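Skandik floor marking and reach-zone kit for shop robots
Code 2103, in stock, sold by Surnmont

I've been selling floor kits for robot arms for a while now and this is the one I end up recommending to shops, canteens and anybody else who has an arm working near a fridge, a shelf or a counter. It's dull stuff (tape, signs, a checklist and a template) but it's the dull stuff the safety assessor asks about first!

In the box you get two rolls of yellow floor tape, a reach template you peg out from the base of the arm, four "robot working" signs for doors and uprights, and the Bramwell checklist on wipe-clean card. Jadwiga Sobczak rewrote the card for us in July and it's much easier to follow now, with the stop button test moved right to the top where it belongs.

A word on open doors, as that's what people ring me up about. Measure your zone with every door swung as wide as it'll go, then add the arm at full stretch. Lots of people measure with the doors shut and end up with a line that a customer's elbow can cross quite happily. The template has a second edge for hinged doors – use it.
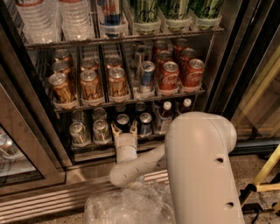 Bottom-shelf work at a glass-door drinks fridge, with the door partly open and the gripper fingers apart.

Low shelves need the most thought, I find. The elbow of the arm can swing out while the gripper is tucked inside, so mark for the elbow too. Keep the floor inside the line clear before each run: plastic wrap, trays, cables, the lot. There's a tick box for it on the card, and one for who's holding the stop.

The tape is 60 mm wide and sticks well to sealed floors. On waxed ones, clean a patch and try a short strip overnight. The template opens out to 2000 mm, and if your arm reaches further, ask for the Guketti extension (code 254), which clips on.

One thing I should say plainly: the kit helps you mark out and check a zone, but it won't do your risk assessment for you. You still need one, signed, for each spot the arm works in.

Spare cards and single rolls are sold separately. Ask for me or Rafia Soomro on the order line.

Parisa Nikzad, page updated 04/07/2021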